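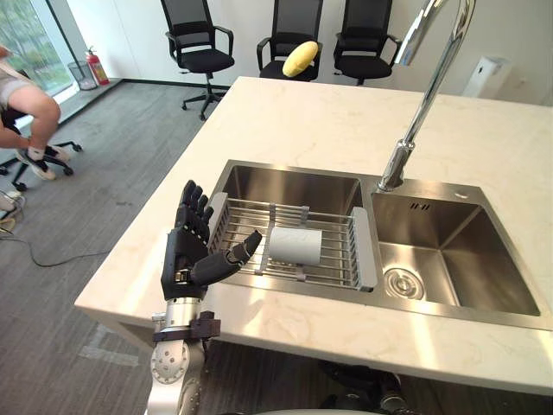 Ticket HN-57
Subject: Clurent leak sensor under kitchen sink reports water, no water found
Opened: October 30, 2026
Opened by: Aishwarya Nadar
Site: Hunus, ground floor kitchen
Gateway: Netora, wall mounted in the utility closet
Priority: normal
Status: closed, monitoring

Reported problem

The sensor on the cabinet floor under the sink sends a WET alert to the gateway, holds it for a few minutes, and clears without anyone touching it. The gateway log has 96 of these events since the sensor was installed in January. Most of them fall overnight. The cabinet floor has been dry to the touch every time somebody went to look. The other sensors on the same gateway (water heater, washing machine, upstairs bath) have never alerted outside of a manual test.

The shutoff valve is set to close on WET from any sensor, so each event also cuts the cold supply to the whole floor until the valve is reopened by hand. Auto-close has been turned off for this one sensor while the ticket is open.

Checks

1. Battery. Reads good in the app. Replaced anyway with a new cell from a different pack. Alert came back the same night. Not the battery.

2. Radio. Signal at the gateway is 4 bars with the cabinet doors shut. No missed check-ins in the log. A weak link on this model shows as OFFLINE and not as WET, so this was ruled out early.

3. Real leak, supply side. Dry tissue wrapped around both stop valves and both supply line nuts, left overnight. Dry in the morning. The alert had fired during that time.

4. Real leak, drain side. Filled the basin up to the overflow, let it stand, then released it all at once. Repeated on the other basin. Tissue under the trap and under the overflow connection stayed dry. Ran the dishwasher through a full cycle with the cabinet open. Dry.

5. Leak from above. Water pushed along the sink rim and the back of the countertop with a wet cloth. Nothing came through to the cabinet.

6. Swap. Exchanged this sensor with the one at the water heater. The alert stayed with the cabinet. The sensor that had been under the sink has been silent at the water heater. Hardware fault in the sensor ruled out. This should have been done first.

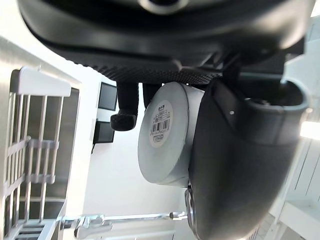

Roll, end on.

7. Humidity. Placed a logging hygrometer on the cabinet floor beside the sensor. Daytime reading with the doors closed was 57 percent. Overnight it climbed well above that and the log from the hygrometer lines up with the alert times. The cabinet backs onto the outside wall and has no insulation behind it. The cold line runs low along the back, right over where the sensor was sitting.

Finding

Condensation. The contacts on the Clurent sensor face down and sit very close to the floor. At night the back of the cabinet cools, a thin film forms under the sensor body, and that is enough to bridge the contacts. The film is gone by the time the body warms up a little, so there is nothing left to find with a hand or a tissue. Confirmed by breathing on the contacts of the swapped unit on the bench: WET, then clear, same pattern as the log.

Default sensitivity is set to high on this model. The setting does not appear in the phone app. It can only be changed from the Netora web page under Devices, Advanced, Threshold. The printed manual does not mention it. Diệp, on the gateway vendor's support line, pointed us to the right menu.

Changes made

Sensor moved to the front of the cabinet, away from the cold line and the back wall.
Threshold changed from high to medium.
Foam sleeve fitted on the cold line for its full run inside the cabinet, seams taped.
Gateway restarted so the new threshold was pushed to the sensor. Without the restart the web page shows medium but the sensor keeps the old value.

Test after changes

A spoonful of water on the cabinet floor under the contacts gives WET right away. Breath on the contacts gives nothing. Valve closed and reopened normally on the test alert. Auto-close turned back on for this sensor.

Follow-up

No false alerts in the 7 nights after the change. The washing machine sensor is also against an outside wall and is still on high. Left as is. If it starts doing the same thing, change the threshold before opening a new ticket.

The hygrometer stays in the cabinet until the cold weather is over. Its log is in the site folder with the gateway export.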